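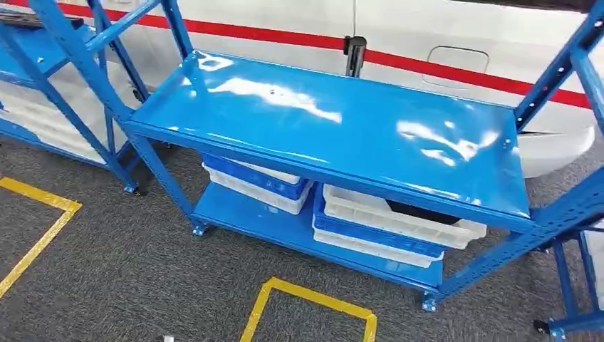

Questions about the Flimunton swap cupboard
Filed under: Household & Sharing
Print this page | E-mail to a friend

I get the same handful of questions by e-mail, so I've put the answers in one place. If yours isn't covered, write to me and I'll add it (eventually!).

What is the swap cupboard?
It's a lending scheme for things you need twice a year and don't want to store – jam pans, carpet cleaners, camp beds, the long ladder. You join, you borrow, you bring it back. I started it after buying my third tile cutter, having lost the other two in my own loft.

What does it cost?
Membership is 6 pounds a year per household. Most things are free to borrow after that. The Sakai sewing machine and the big carpet cleaner carry a small deposit, and you get it back when they come home with all their bits.

How long can I keep something?
48 hours for anything with a plug, two weeks for everything else. If you're halfway through a bedroom and need longer, just ask. I've only said no once, and that was the marquee in June.

How many things have you got?
The list stood at 520 last time I went through it, though that includes a frankly silly number of cake tins. We passed 1015 loans in November and I ate one of the tins' worth of cake to celebrate.

Can I give you my old stuff?
Yes please, if it works and you'd lend it to a friend. I can't take gas heaters, car seats, cycle helmets or mattresses. And please, no more bread makers – we have plenty and they hardly go out.

What if I break it?
Tell me. Things wear out and I'd much sooner hear about it from you than from the next person, standing in their kitchen with a dead mixer. I don't charge for ordinary wear. If you've run over it with the car, we'll have a chat.

Do I need to clean things before I bring them back?
Yes! Crumbs out, mud off, tank emptied. The carpet cleaner is the worst offender.

Can I book ahead?
You can, through the Imow calendar on the members' page. Pick your dates and wait for the green tick. Jam pans go very early in the summer, so be quick.

I live out in Winderach. Can I still join?
Of course, lots of members do. You'll have to collect things yourself, but I'm open until 7 pm so you can come after work.

Contact | © Flimunton Swap Cupboard | Back to top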